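Progress Report to the Grabner Fund
Brendley Community Tennis and Recreation Program
Reporting period ending Thu 26 May
Submitted by Pascal Petersen, Program Manager

Summary

The program is on schedule against the work plan approved by the Fund. Enrollment at the close of the period stood at 331 residents, of whom 132 had not taken part in any organized sport in Brendley before. Both outdoor courts at Skirance Park are open for the season. The indoor sessions at the Ladoten Street hall continue under the existing lease. One item, court lighting, is behind schedule and is discussed below.

Enrollment and attendance

Growth has come mainly from the after-school sessions and from the weekday morning group for older adults. The morning group was moved to a later start in April at the request of participants who depend on the bus, and attendance has been steady under the new hours. The teen evening session remains the weakest part of the schedule. Staff have met with both middle schools, and the session will be offered as a drop-in through the summer -- registration will not be required.

Fee waivers were granted to every household that applied. The waiver form has been cut to a single page and is now available at the library desk as well as at the hall.

Equipment

The equipment line covers balls, junior rackets, portable nets and storage. Purchases for the year are nearly complete. Standard felt balls are used in the adult and teen groups, while the youngest children play with low-compression balls on a shortened court. Worn balls are passed on to the beginner drills before they are retired. 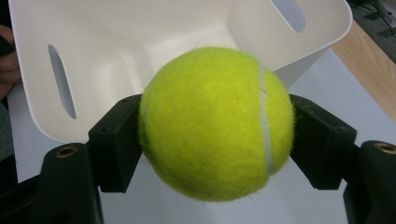 Felt-covered tennis ball with curved seam.

The junior rackets ordered at the start of the year arrived in two sizes in place of the three requested. The supplier has credited the difference, and the credit will be applied to replacement grips. Four portable nets were inspected and one was withdrawn from use with a bent post.

Storage at the Ladoten Street hall has been reorganized. The hall is shared with a dance class and a food pantry, and the lease requires that all program equipment be put away at the end of each session. Items are now kept in bins that one person can carry, and a sign-out sheet hangs inside the closet door.
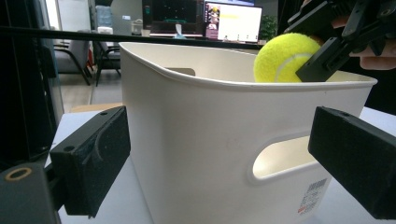 White plastic storage bin with handle cutouts.

Facilities

Resurfacing of Court 2 at Skirance Park was finished before the outdoor season. The contractor will return to repaint a section of baseline under warranty. The lighting work on both courts is delayed pending an electrical permit, and evening play outdoors will end at dusk until it is issued. No grant funds have been spent on this item.

Staffing

The program has 5 part-time coaches, all with current first aid certificates. A vacancy for a weekend site assistant has been advertised.

Budget

Spending is within the approved total. Hall rental is slightly over its line following an increase in the hourly rate; equipment is under. The program requests the Fund's approval to move the unspent equipment balance to hall rental -- no additional funds are sought.

Next period

Planned work includes the summer drop-in sessions, the annual participant survey, and completion of the court lighting once the permit is in hand. A revised lighting timetable will be sent to the Fund under separate cover.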